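The bonus that wasn't worth the bother

2024-01-24

I've had a soft spot for casino welcome bonuses for years, mostly as something to be annoyed by. The latest came from Kastano, an online outfit that started mailing me in November and hasn't let up. Match your first deposit, it says, plus free spins on a pokie called Gamov's Gold. Very generous, until you open the terms.

The wagering requirement is the whole game. You turn over the deposit and bonus together a set number of times before you can withdraw a cent, and only the pokies count in full. Blackjack counts for next to nothing. Roulette counts for nothing at all if you cover both colours, so somebody over there has met a punter before.

I sat down and worked through mine over three evenings, keeping a tally in a notebook. It took 2957 spins at the minimum bet to clear. At the end I had some two dollars more than I'd put in, and I'd call that luck. A mate's run on the same offer at Kirkach, which I'm fairly sure is the same site with a different logo, was finished before he was halfway.

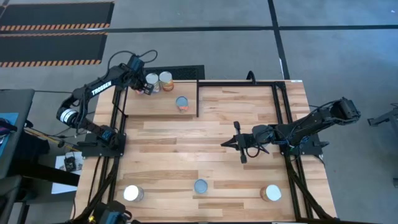 Then there's the maximum bet rule. Go over it once while the bonus is live and they can void the lot, winnings included. The software doesn't stop you – it just lets you do it and the support desk quotes the clause back at you later. I asked them why the limit wasn't built into the bet button and got a cheerful paragraph about responsible play.

The review sites are no help. Somogyi gives Kastano five stars and has a sign-up link under every second sentence. Make of that what you like.

If you still want a go, look for the small no-wagering offers. They're stingy on the face of it, but whatever you win is yours to take out. I've turned off the Kastano emails twice now and another one landed this morning.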